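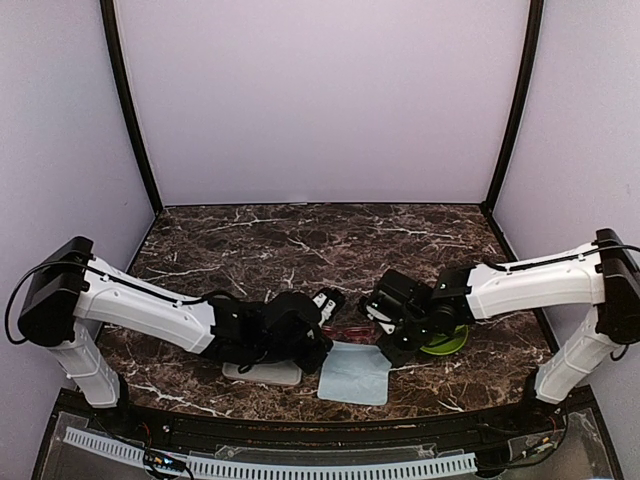

Ein hellblaues Tuch auf der braun marmorierten Tischplatte.

Apolinar Serrano putzt seine Brille zweimal am Tag, morgens unter dem Wasserhahn und abends mit dem Tuch. Dazwischen lässt er sie in Ruhe. "Die meisten Kratzer, die ich sehe, kommen vom Putzen", sagt er. "Die Leute nehmen das Hemd, ein Papiertaschentuch, was gerade da ist. Und dann reiben sie trocken."

Serrano ist Augenoptiker und arbeitet seit 29 Jahren in Stidholm, seit der Übernahme der Firma Akanda auf eigene Rechnung. Über 3.800 Brillen sind im vergangenen Jahr durch die Werkstatt gegangen, zum Richten, zum Reinigen oder weil ein Nasenpad fehlte. Im selben Zeitraum hat er 2.525 Putztücher ausgegeben. Er weiß die Zahl, weil er im Dezember Inventur macht und die Tücher einzeln im Warenbuch stehen.

"Ein Tuch gehört zur Brille dazu, das bekommt jeder mit", sagt er. "Was danach damit passiert, ist eine andere Frage. Viele Tücher werden nie gewaschen. Die liegen zwei Jahre im Etui, und da sammelt sich Staub und Hautfett. Damit putzt man dann und wundert sich über die Schlieren."

Seine eigene Reihenfolge ist einfach. Zuerst lauwarmes Wasser über beide Seiten der Gläser laufen lassen, dann ein Tropfen Spülmittel ohne Balsam zwischen die Fingerspitzen, Gläser, Steg und Bügel abreiben, abspülen. Das Wasser tupft er mit einem Baumwolltuch ab. Das Mikrofasertuch kommt ganz zum Schluss. Heißes Wasser meidet er, es kann der Beschichtung schaden.

Bei getönten Gläsern macht er keinen Unterschied. "Rot, Grau, Braun, das ist für die Reinigung egal", sagt Serrano. "Man sieht nur die Fingerabdrücke unterschiedlich gut. Bei hellen Tönungen merkt man sie oft erst, wenn man die Brille gegen das Licht hält."

Die Gläser sollen beim Ablegen nach oben zeigen, die Bügel nach unten. Auf einer glatten, polierten Platte rutscht eine Brille leicht weg, deshalb legt er gern ein Tuch unter. Sein Hartschalenetui, ein Modell von Protulholm, lässt er beim Putzen offen daneben stehen. Das Innenfutter saugt er gelegentlich aus, mit dem kleinen Aufsatz und auf niedriger Stufe.
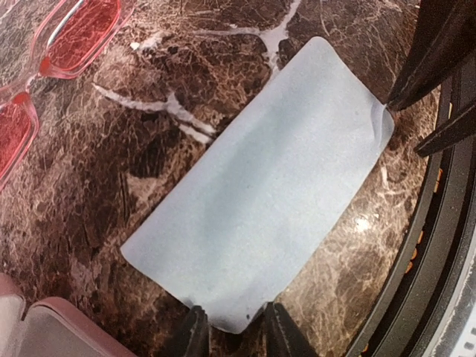
Wie wäscht man ein Mikrofasertuch richtig?
Bei 40 Grad mit wenig flüssigem Waschmittel und ohne Weichspüler, danach an der Luft trocknen lassen.

Für den Weichspüler hat Serrano eine Erklärung, die er im Laden oft wiederholt. "Der legt sich auf die Fasern, und dann nimmt das Tuch kein Fett mehr auf. Das Tuch fühlt sich schön weich an und schmiert." Waschen würde er alle paar Wochen, bei täglichem Gebrauch öfter. Seine eigenen Tücher gibt er in ein Wäschenetz, getrennt von Handtüchern, die Flusen verlieren.

Von fertigen Sprays hält er mehr als früher. Das Mittel von Sondton steht bei ihm an der Kasse, für unterwegs sei das in Ordnung. Zu Hause reiche der Wasserhahn. Ein Tuch mit Löchern oder verhärteten Stellen sortiert er aus und nimmt es noch für die Ladentür.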